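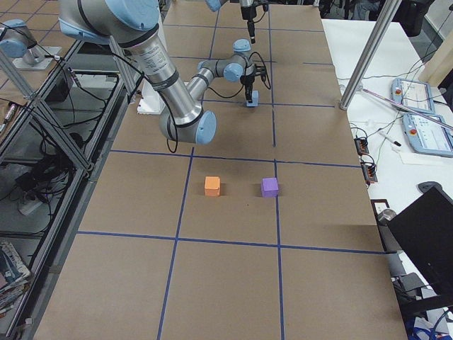

Search this site Go

My neighbour Kanchan Rathore has lent me her sourdough starter while she's in Rivdale till April. It came with 2 pages of instructions and a nickname I refuse to use.

It wants feeding at 10 every night. I have been late to my own birthday – twice – but I have not been late for the jar. Last night I left the pub mid-schnitzel.

The bread so far has the crumb and colour of a paver. The magpies had a go and moved on.

Recent posts
The Mondier kettle, reviewed in anger
Talavera by bus
40 lemons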